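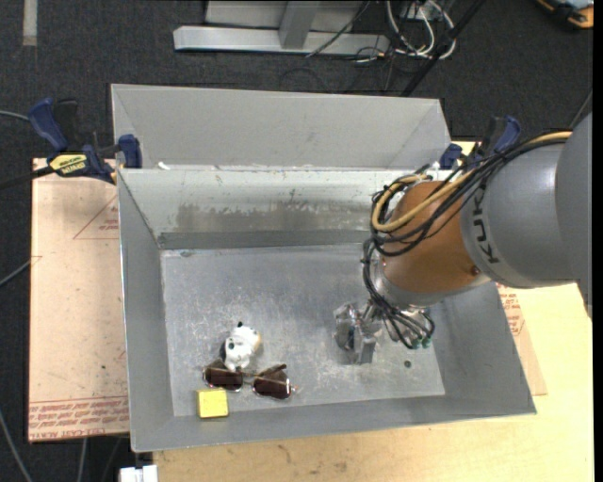 Friction is a force that acts where two surfaces touch. It pushes against sliding, so it slows things down or stops them from moving at all. Even metal that feels smooth has tiny bumps and dips on it. When two surfaces are pressed together, their bumps catch on each other. The fine scratches and pale scuffs on the floor of the grey metal bin are marks in its surface, and marks of this kind are often left when hard things rub against metal. Rubbing can wear a surface away a little at a time.

Home | Forces | Materials | Sound | Glossary

What changes friction?

Two things matter most. The first is what the surfaces are made of. Rubber on dry road has high friction. Steel on ice has low friction. The second is how hard the surfaces are pressed together. A full box is harder to push across a floor than an empty one.

Wear

Small pieces break off when surfaces rub. This is called wear. A stone step may lose only a thin layer in 100 years, but the middle wears faster than the ends, as most people walk there.

Oil reduces wear. It forms a thin layer between two surfaces and keeps most of the bumps apart. Bicycle chains and door hinges are oiled for this reason.

Try it

You need a tray, a coin, a rubber and a ruler. Put the coin and the rubber at one end of the tray. Lift that end slowly. Measure the height of the raised end when each object starts to slide. Repeat the test and write down both results. The object that needs the greater height has more friction with the tray.

Written by Jennylyn Ambrosio. Checked by Marek Sokol.

Related pages
Why ice is slippery
How brakes work
What is a lubricant?
Rust and how it forms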